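Pastonow Whiteboard Rental and Resurfacing: Frequently Asked Questions
Last updated 15 September 2021

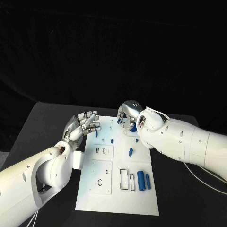
How long does a rental run?
The shortest rental is one week. Most schools and offices take boards by the month, and the monthly rate applies once you pass the third week.

What do you charge for delivery?
Delivery inside Deden is included. Outside town we charge by distance, and the amount is on your quote before you sign. Pickup at the end costs the same as delivery.

Can I collect a board myself?
Yes, from the Rengifo Street warehouse, door 2. Bring a blanket and straps. Boards over six feet long will not fit in most cars, even with the seats down.

Do you resurface boards we already own?
We do, if the frame is straight and the backing is dry. We keep some 600 square feet of film in stock, so small jobs normally take four working days. Orders placed in June take longer because of the school break.

My board ghosts. Does it need a new surface?
Try cleaning it first. Wipe it with a damp cloth, let it dry, then use a board cleaner. If old writing still shows after two tries, send us a photo and the age of the board.

Which markers can I use?
Any dry-erase marker. Permanent marker on a rental board should be reported, not scrubbed. Scouring pads void the damage cover.

Is there a deposit?
$107 per board, refunded within ten days of return. Accounts with Uklow Office Supply are billed through Uklow and pay no deposit.

Who do I contact about an invoice?
Yaneth Quispe in accounts, extension 535. Please have your order number ready.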